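Search this book Go Advanced

Chapter 2
Stock: what you have, where it is, what it cost

Small Business Basics, revised
Emiliano Escobar

Before you start. You need the cash book from Chapter 1, a pencil, and somewhere to write. A spreadsheet is fine. Don't buy software yet.

Stock is money sitting on a shelf. Most new owners get this in theory and forget it by the second order. You pay the supplier, the cash goes out, and until a customer buys the thing you can't pay rent with it. Everything in this chapter comes back to that.

2.1 What counts as stock

Goods you bought to sell. Goods you made to sell. Materials waiting to be made into goods. Things half way through.

Not stock: the till, the shelving, your van, the kettle. Those are equipment and they get a chapter of their own. Packaging is the grey area. If it goes out the door with the sale, most bookkeepers put it with stock. If it's a roll of tape you use for everything, call it supplies and move on. Pick one and stick with it all year.

Goods on consignment aren't yours. They sit in your shop, you dust them, you even insure them maybe, but they stay off your list untill the paperwork says otherwise.

2.2 A running case: Hallen Toys

We'll use the same shop right through. Hallen Toys, one room on a main street, sells new and second-hand. Buys its new lines from two wholesalers, Koleck and Carrasco. Buys second-hand over the counter, mixed lots mostly.

In November the owner orders heavily for the holidays. 537 units from Koleck, one invoice. The order arrives on a Friday at closing time, gets stacked in the back and isn't checked. The invoice is paid anyway.

What's wrong with that? Three things at least, and we'll work through them in the next section. Have a go first. Write down your own answer before turning the page, even a rough one.

2.3 The count

A count is just what it sounds like. Someone goes to the shelf and writes down what is there. The book says what should be there. The gap between the two is called shrinkage, and it covers theft, breakage, mistakes in receiving, mistakes at the till, and stuff that fell behind the radiator.

Two ways to go about it.

Full count. Everything, once a year, doors closed. Slow, and everyone hates it. Your accountant will want one at year end.

Cycle count. A bit each week. Hallen does 50 lines a week, starting with whatever sells fastest. Errors turn up while people can still remember the delivery.

Count first, look at the book after. If you know the number you expect, you'll tend to find it.

2.4 Mixed lots

The hard part of second-hand. You buy a tub of assorted toys for one price. What did each piece cost? There's no true answer, so you need a fair rule. Split the price by expected selling value, and write down how you did it. A tub where one good item carries most of the value should not be split evenly, or that item will look wildly profitable and the rest will look like losses.

Very low value bits can go in as a single line. "Loose pieces, assorted." Nobody at the tax office wants a line for every brick.

Key words for this chapter: stock, consignment, shrinkage, full count, cycle count, mixed lot, reorder point. The last one is in 2.6, with the Stedance worksheet. Do the worksheet in pencil, you will change your mind.

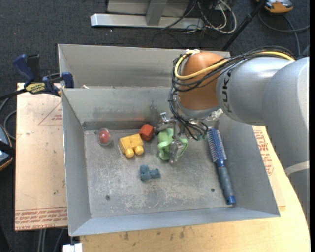

How often should a small shop count its stock?

Once a year in full at the very least, with a short weekly count of the fastest-selling lines in between. If the weekly counts keep coming up short, count those lines more often and check how deliveries are being received.

Contact us | Copyright, all rights reserved | Back to top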